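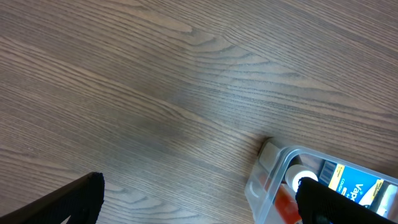
3. Materials and setting

3.1 The table

The work described in this section concerns the storage of small packaged goods in open containers, and the part played in it by the surface on which sorting is carried out. The household survey reported in Section 2 recorded 2721 small items across 50 homes. In most of those homes, sorting took place at a table that served several other purposes during the day. The setting was therefore prepared to resemble an ordinary domestic table, and no mat, tray or cloth was specified for it.

The table has a wooden top in a medium brown with a strongly marked grain. A plain white surface was considered at the planning stage and rejected. Participants in the May workshops had described white surfaces as easier to search but less like their own, and several had asked that any advice arising from the project should hold for wood. The guidance drafted by Jhair Chávez for the Himari study was amended to reflect that request.

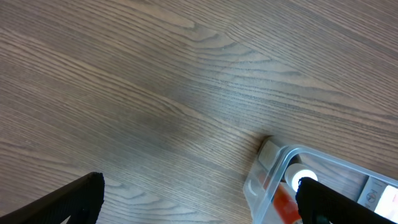 Background pattern matters in a study of storage because it affects how readily an object is found. A uniform background gives up the outline of almost anything placed on it, while a patterned one may hide the edge of a thin or see-through object. The grain of the table used here is fine and closely spaced, and in places it opens into long wavy arches (Figure 2). A clear container set down on such a surface takes much of its appearance from the wood, and is recognised chiefly by its outline. Ulises Condori has proposed that this effect be treated as a property of the pair, container and surface together, and the proposal is adopted in what follows.

3.2 The container

A clear plastic storage container with rounded corners was chosen from the 11 types listed in the survey. Opaque baskets and fabric boxes were more common in living rooms, but respondents using them reported that items were often bought a second time when the first could not be seen. Clear containers drew fewer complaints of this kind. They drew others, most often that the contents looked untidy from the side.

No lid was used. Lids were reported as lost or set aside in a large share of the homes visited, and the storage rules set out in Section 4 assume an open top. Rounded corners are a minor disadvantage where goods are sold in square-cornered boxes, as a little space is left unused at each corner. The effect on capacity is discussed by Yhon Londoño in the Dronitz report and is not repeated in this paper.

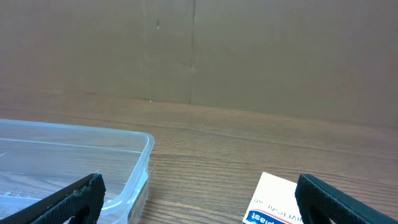

Elvira Villca
Senior Research Fellow, Household Storage Programme, Raudsepp Institute

3.3 The backdrop

An upright wall of tan cardboard stands behind the table (Figure 3). Cardboard was preferred to a painted screen on grounds of cost and because its dull finish returns little glare. Its upright folds were left as they were. The colour is close enough to that of unbleached packaging to be familiar to participants, and it differs clearly from the redder brown that the tabletop shows in some lights.

The position of the container in relation to the backdrop was not fixed. In the homes surveyed, containers were moved towards the person while items were being put in and pushed away again afterwards, and a fixed position would have removed a habit of some interest to the study. 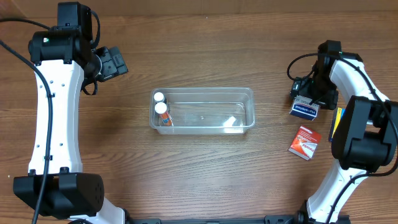 Packaged goods were selected with regard to size, shape and labelling. The survey showed that small cartons are the items most often stored on their sides, with the result that the name of the product faces the wall of the container or another carton. Colour then becomes the main means of telling one from the next. The small white box with a dark blue label and white lettering, shown in Figure 4 with the clear container on the table, is representative of the class: the contrast between label and carton is strong, and the item can be told from a plain white box even where the wording cannot be read. Santino Iturra has suggested that such items be stored with the coloured face upwards. The suggestion was incorporated into the second of the 2 storage rules tested, the first being that the long side of the container should run parallel to the edge of the table.

Items without a coloured label are treated separately in Section 5, together with the loose goods for which the Zivness classification makes no provision.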